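Restarby Community Sport Radio: progress report to the Kettunen Fund
Reading time: 2 minutes
Friday, November 21, 2025

Prepared by Leena Kallio, project lead. The report covers the period since the June payment and follows the headings in the grant letter.

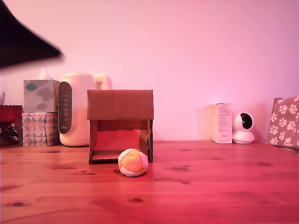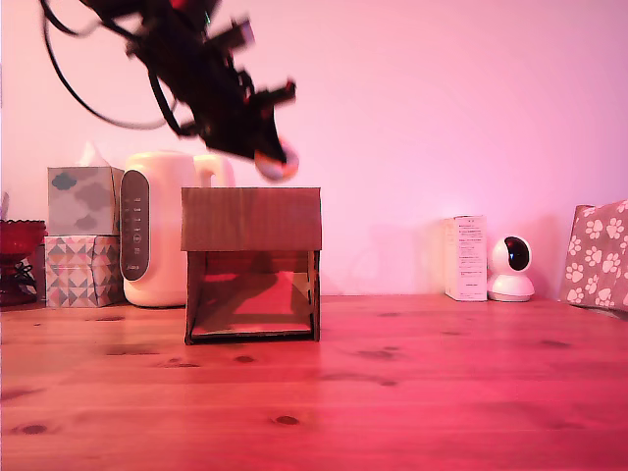
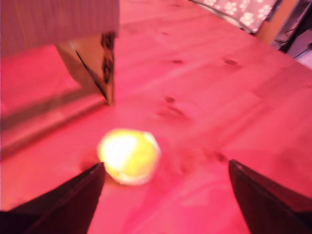 1. Match coverage

We have broadcast 43 live matches against a target of 40 by the end of the year. Most were football and netball from the Stosdale ground, with a smaller number of hockey fixtures from Clisbridge. Two planned broadcasts were lost to waterlogged pitches and one to a failed phone line. The line has been replaced and we now carry a spare SIM to away grounds.

The Saturday results programme has gone out every week. It runs for 59 minutes, leaving room for the station ident before the hourly news. We tried a longer version in the first month but did not have enough confirmed scores by kick-off of the late games, and went back to the original length.

2. Training new commentators

The grant pays for five trainee places. All are filled. Three trainees have now commentated on air for a full match and the other two have done pitchside interviews and half-time summaries. They are paid the session rate set out in the budget.

One trainee will move to a job in regional television in the new year. We intend to offer the place to the next person on the waiting list — with your agreement, as the original terms name the start date for each place.

Feedback from clubs has been mostly good. The main complaint is mispronounced names. Team sheets are now collected an hour before the start and the commentator checks names with each manager.

3. Audience

Live matches draw up to 100 listeners online. We have no reliable figure for FM. Recorded interviews do better than we expected, particularly those with retired players, and we would like to make more of them.

4. Spending

Spending is within budget overall. Travel is over, owing to the extra Clisbridge fixtures, and equipment is under. We ask permission to move the unspent equipment money to travel. The full table was sent separately.

5. Next period

We will cover the winter cup rounds, finish the remaining trainee assessments and begin a short series on women's hockey. The second commentary position at Stosdale still needs a roof. The club has a quote and expects to decide after its next meeting.

Contact: Leena Kallio, Restarby Community Sport Radio | © 2025 Restarby Community Sport Radio | Back to top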